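Hop-up rubber swap on the Kuo bolt action, with chrono notes

Mar 18, 2019

The stock bucking in my Kuo lasted one season. By November the feed lip had a split on the underside and the rifle was losing air past the nozzle on every third or fourth shot. I ran it like that for two more games, then ordered a Treten 60 degree bucking and the matching flat nub.

Before taking anything apart I chronoed it with 0.20 g BBs, hop fully off. Ten shots gave a spread of 18 fps, with the highest at 500. That matches the sticker on the box, but the spread is bad for a spring gun. A healthy one should hold single digits, and this one did when it was new.

Removing the barrel assembly takes two grub screws and some patience. The screws are soft. Use a proper hex bit and press down hard before turning, or you will round them. Mine had thread locker on them, which needed heat from a soldering iron held against the head for a minute or so. Once they were out, the outer barrel unscrewed by hand and the inner barrel and hop unit slid out from the front of the receiver. 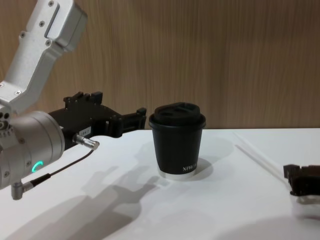
The old bucking came off with a twist and left a film of silicone oil on the barrel. This film is the usual cause of a rotating bucking and it has to go. I used isopropyl alcohol on a paper towel, then a dry towel, then left the barrel alone for an hour. The Treten rubber is stiffer than stock and resists being stretched over the crown, so line up the ridge with the slot in the barrel before you push, as it will not turn once seated. A gripper with squared-off jaws held slightly open, like the black one over the white tabletop, is a fair picture of how the hop unit should meet the barrel: straight sides, parallel, with a little clearance before anything is tightened. If the two halves close at an angle, the nub will press off center and every shot will curve the same way.

I wrapped two turns of PTFE tape over the rear of the bucking. One turn still leaked at the nozzle when I plugged the muzzle with a finger and pushed the cylinder forward. Three turns would not go into the unit at all.

The nub gave me more trouble. The stock part is a short piece of round tubing, and the Kuo arm is cut with a curved seat to suit it. A flat nub rocks in that seat. I took the arm down with 400 grit paper on a piece of glass until the nub sat level, checking every few strokes. Savvas Bakalis wrote on the Gaditance forum that he skips this and fills the seat with epoxy instead. That would work too, but you can't undo it if you ever want to go back to the tubing.

Results, same BBs, hop off, ten shots: average 496, high 499, low 493. The peak barely moved, as expected with the same spring. With the hop on and 0.40 g BBs the flight is flat out to 80 yards and then drops without a hook to either side. Before the swap I had a left drift starting near the 50 yard mark.

Break-in matters with the harder rubber. The first hundred rounds were erratic and I nearly pulled it apart again. After that it settled. I have not touched the hop adjustment since.

Next job is the cylinder head, where the Kaltamance part has a thicker pad and a longer nozzle. I have read one report that the nozzle is too long for this receiver and pushes the BB past the bucking before the bolt closes. I will measure both with calipers before fitting it and post the numbers.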